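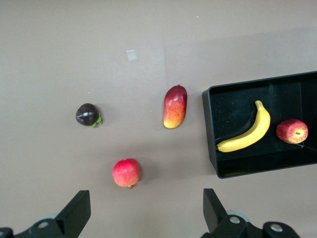
20 June 2025

First full shift on the new line at Idell after the changeover. I got in early because I wanted to see the packing side before it started up. The old benches are gone from our half of the room. They took them over to Ruddock and I didn't get to say which one I wanted kept, so mine went too, with the tape marks I had put on it.

The job used to be filling trays by hand for the Maltine order, 4,000 in a good week. Now the arms fill and I watch, and when something goes wrong I press stop, put it right and write it in the log. My log for today has 15 lines. Most of them are the same thing, fruit that rolled. The pieces we train on are artificial, so at least nothing bruises. Real fruit comes later in June if the trainer signs off.

My hands feel fine tonight. I noticed it on the bus. Usually my right thumb aches by the time I get home. My eyes are tired, though, and my neck, from looking down at one table all day and then up at the screen. I asked for a taller stool. They said to put it in writing, so I did. 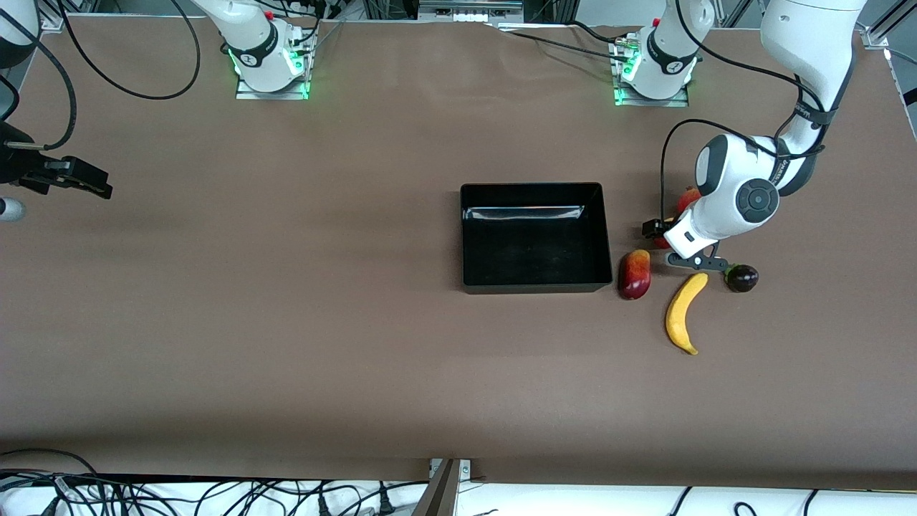 Larysa Sirko
Packing, second table

Pay is the same until the trial ends. After that there will be a new grade called cell operator and we can apply for it. There were six of us on hand packing and they want three on the cells. The others are offered Kostis, where they still pack by hand, but it's a longer ride and an earlier start. I haven't decided whether to apply. I would like to know the rate first and it isn't on the sheet.

By lunch the counter on my table said 244. At the end of the shift it was 411. By hand I would have been well past that, and I said so to the supervisor. He said speed comes after the trial and for now they want clean runs. I wrote that down too.

It is quieter to work. We used to talk across the bench all day, and now the tables are too far apart for that. I ate lunch late because someone has to be at the table while it runs, and we hadn't sorted out who covers for who. Tomorrow I'll bring the cushion from the kitchen chair and ask again about the breaks.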